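Chapter 7

Chores: Why the Kitchen Is Harder Than the Factory

Learning goals

After you study this chapter, you should be able to
explain the difference between a task and a chore;
describe the main difficulties of gripping dishes with two fingers;
read a published success rate and say what it does and does not tell us;
give your own estimate, with reasons, of which chores a machine can do today.

7.1 A question that every student asks

In the first week of this course there is always one student who asks when a machine will wash the dishes. Usually the other students laugh a little, and then they look at the teacher and wait, since they also want to know. It is a fair question. Machines weld car bodies, sort letters and carry boxes through a warehouse at night. A bowl in a kitchen weighs less than a box and costs less than a car door. Why should it be more difficult?

One common answer is that a dishwasher exists already, and so the problem is solved. But consider what the dishwasher does. It takes dishes which a person has scraped, turned and placed between the pins of the rack, and it sprays them. When it stops, a person takes them out, looks at them, and puts them in the cupboard. The machine does the washing. The handling, before and after, is left to us. In this chapter we study the handling.

We will use the word "task" for one action with a clear start and a clear end, for example, lifting one bowl from a pile. We will use the word "chore" for the complete job as a family member understands it, for example, "clean up the kitchen." A chore contains many tasks, and also many small decisions between them which no person ever writes down. Much confusion in newspapers comes from reporting a task as if it was a chore.

7.2 The stack of bowls

Let us start with a task that looks very simple. Three bowls stand one inside the other, and the top one must be taken away without moving the other two.

A human hand does it almost without attention. The thumb goes inside, the fingers stay outside, and the skin feels whether the second bowl is coming up together with the first. If it is, we shake a little or we use the other hand. A gripper with two fingers can use the same idea, one finger inside the wall and one outside, but it has very little space to work in. The gap between two nested rims may be narrower than the finger itself. The inner wall is curved, so a flat fingertip touches it in a small area only. And glazed ceramic is smooth, so a small error in angle becomes a slip.

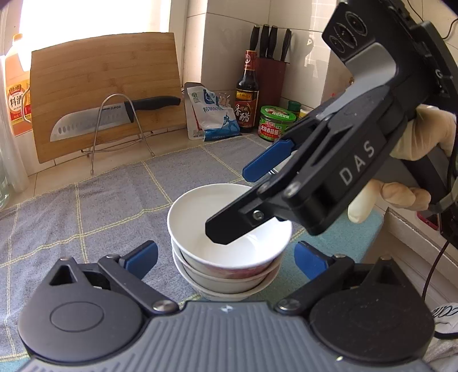

Figure 7.1 One finger of a hand-held gripper inside the top bowl of a stack of three. The blue pads of a second gripper are open on either side of the stack.

There is also the question of how many arms are needed. With one arm, the lower bowls are held in place only by their weight and by the friction of the surface under them. With a second arm, the lower bowls can be held still, but now the two arms must share a space not much larger than a dinner plate, and each can block the view of the other. Programs that plan for two arms take longer to compute, and the number of ways to fail grows also.

The company Nutorer met this problem in January, when it tested its shelf-clearing arm on mixed tableware. The arm had been developed for plastic trays of one size. On trays it made 500 lifts without a fault. On nested bowls it succeeded in 22 of 60 attempts. The arm was the same, the speed was the same and the software was nearly the same. Luuk Vandenberghe, who led the test, wrote in his report that most of the failed attempts ended with two bowls in the air instead of one. We will return to his data in Exercise 7.4.

7.3 Plates, and the meaning of "clean"

A plate gives other difficulties. When it lies flat, its rim is low, and a finger must find a way under it. When it has been lifted and stands on its edge, it can be held from two sides, and both the front and the back can then be reached. This is how many people hold a plate at the sink. But a round plate pressed at two opposite points likes to turn around the line between these points, like a door on its hinges. Soft pads help, because they make the contact area larger.

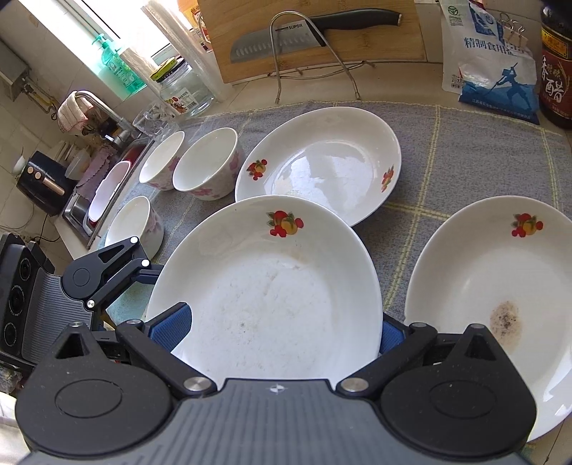
Figure 7.2 A large plate held upright between two textured pads. Marks are visible on its central surface, and another plate at the right has a brown stain.

Now suppose that the grip is good. What should the machine do next? Look at the surface of the plate in Figure 7.2. It has a printed decoration of fruit near the rim, which must stay, and faint smudges in the middle, which should go. For us the difference is clear. For a camera, both are only regions where the color is not white. A simple program that scrubs until everything is white will scrub the fruit forever. A program that has learned to ignore fruit may also ignore a piece of tomato skin.

Reflection makes it worse. A shiny plate near a window shows a bright area, and inside this area a thin film of grease cannot be seen at all. A person tilts the plate and looks again, or passes a thumb over it. We call this active inspection: moving the object in order to learn about it. Few machines do it well at present.

7.4 So, can they do it yet?

The careful answer has two parts. Many single tasks of the kitchen can be done by machines today, in a prepared place, with known dishes, at a speed slower than a person. The complete chore, in an ordinary kitchen with bottles, knives and cloths near the work, is not yet done reliably by any machine which the author has been able to examine.

On the shop floor the situation is better, for a reason worth noticing. At the Kasprzak canteen works in Nastodholm, the engineer Everett Escobedo did not begin by buying a better gripper. He replaced four kinds of plate with one kind, fixed the lamps so that they gave no glare, and put a stop at the end of the belt. After this, 2 arms could unload the belt through a full shift. He changed the room until the task became easy. A family will rarely accept such changes in its own home, and this is a large part of the difference between the factory and the kitchen.

In Section 7.5 we begin with the mechanics of the two-finger grip. You will need the friction cone from Chapter 3, so please review it before you continue.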